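Home Desks Seating Screens and arms Storage Delivery

Search products Go

Bremine long desk, white

The Bremine is a long white desk for people who work with two screens, or for two people who share one side of a room. It has a plain top with a gentle curve to it, so the middle of the desk and the far end are both easy to reach from a chair. Goh have made it for us for 18 months.

The top wipes clean with a damp cloth and a drop of washing-up liquid. Please don't use cream cleaners or scouring pads, as they dull the finish. Pen marks come off if you get to them the same day. Dark ink left for a week may not.

The desk arrives in 3 boxes and takes two people to put together. There are 18 bolts, all the same size, and the key is in the bag with them. Build it in the room where it will stay - once it is up it won't go through an ordinary door.
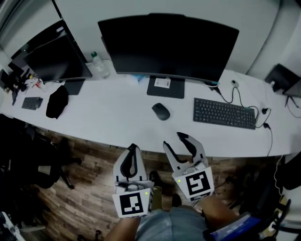
Large monitors can stand on their own bases or go on a Ploredari arm, sold separately. If you choose the arm, leave a gap between the desk and the wall so the clamp can get round the back edge. A full-size keyboard and mouse fit in front of a large screen with space left over for your wrists.

There is no cable tray in the box. Most customers either let the leads run along the back or add the Cemia clip set, which sticks to the underside and holds up to 21 leads. The clips pull off cleanly, but warm the pad with a hairdryer first.

The feet turn by hand to level the desk on an uneven floor. Felt pads are supplied for wooden floors. Put them on before you stand the desk up.

From April the white top is also sold on its own as a spare part. Syafiqah Tarigan in our parts office can tell you whether your older frame will take it. Have the number from the label under the desk ready when you ring.

Stock is low in the left-hand version - the next delivery is due on 2025-05-24.

Contact us | © Bremine Desks | Back to top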